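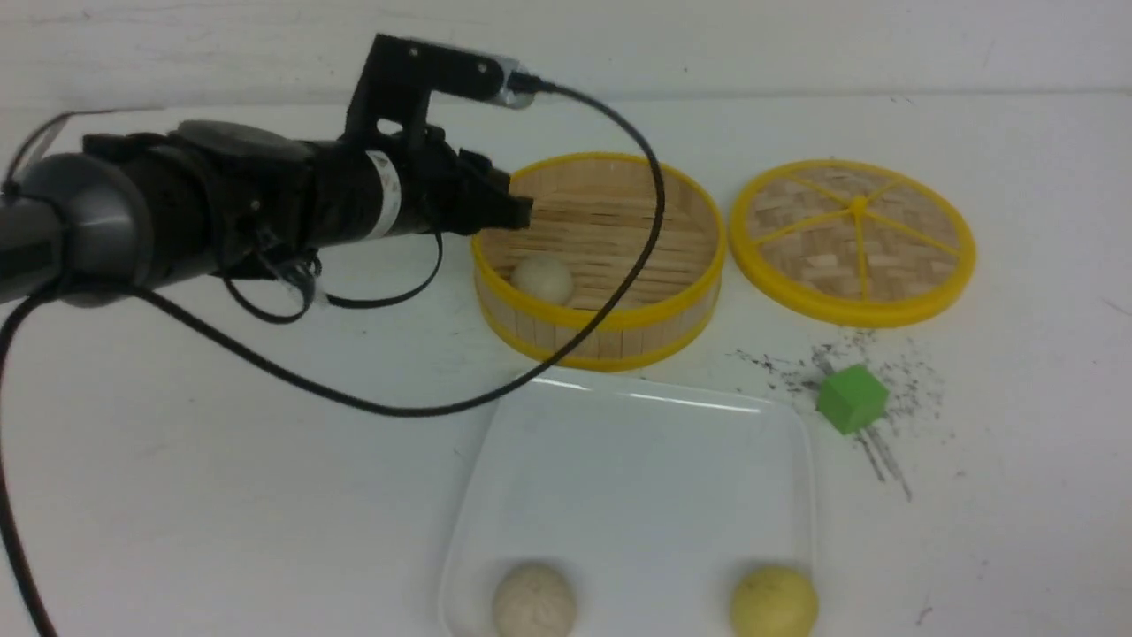
Target training (animal training)

Target training is a way of teaching an animal to touch a particular object with a particular part of its body, usually the nose, a paw or a hoof. The object is called the target. I've kept this entry in plain words, as I learned the whole business from a goat and not from a textbook.

Basics

You hold the target a few inches from the animal and wait. Most animals will sniff it out of plain curiosity, and the second they do, you mark the moment with a click or a short word and hand over a bit of food. Then you do it again (and again, and again!). My goat had it in 19 tries, though she forgot everything overnight and we had to start over -- she was quicker the second time.

Targets

Almost anything safe will do. I've used a tennis ball on a dowel, a plastic lid and a wooden spoon. At Bradik, the small farm where I help out, the donkeys work with a Plalex paddle, a flat yellow disk on a handle. It's easy to see against grass, and I like it a lot.

Uses

Once the touch is solid, you can move the target and the animal follows. That gets you loading into trailers, stepping onto a scale, or standing still for the vet. A stationary target fixed to a fence is handy at feeding time, when everybody wants to crowd the gate. Dogs, parrots and fish can all learn it.

Common problems

Biting the target is the big one. Click a little earlier, before the mouth opens, and keep sessions short. I stop well before 100 repetitions, and with youngsters much sooner than that.

See also: clicker training, shaping, luring, stationing

Last edited 2025-09-04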